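How to Sort and Nest Mixing Bowls

A stack of mixed bowls takes up less shelf space than the same bowls side by side, and it is easier to lift down. The trouble starts when the bowls come from different sets. Follow these steps before you put anything back in the cupboard.

What you need
A clear table
A dry dish towel
Masking tape and a pen

Step 1. Empty the shelf
Take out every bowl, including the ones you keep for parties. Wipe the shelf and let it dry. Measure the height between shelves. Mine is 13 inches, enough for two short stacks or one tall one.

Step 2. Dry the bowls
Run the towel under each rim. Water sits there after washing, and damp plastic bowls stick when nested. If two are already stuck, stand the lower one in warm water for 3 minutes and twist.

Step 3. Set them out on the table
Place the bowls upright with a little space between them. Don't judge size by color or by set. Compare the rims – a deep bowl with a narrow rim may still fit inside a shallow one.
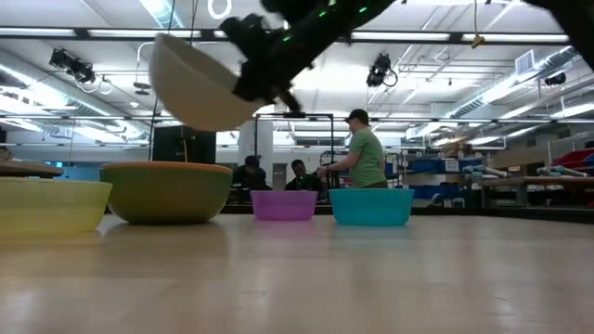

Step 4. Build the stack
Start with the widest bowl and add the next size down. Each one should drop in without pushing. If a bowl rocks or sits high, take it out and start a second stack with it.

Step 5. Label the shelf
Put a strip of tape on the shelf edge and write down the order, largest first. Lids go upright in a separate bin.

Glass and ceramic bowls need a paper towel between them. Keep heavy ones on a lower shelf.

Posted by Pao-chu Wan, Nov 6, 2024
Filed under: Kitchen storage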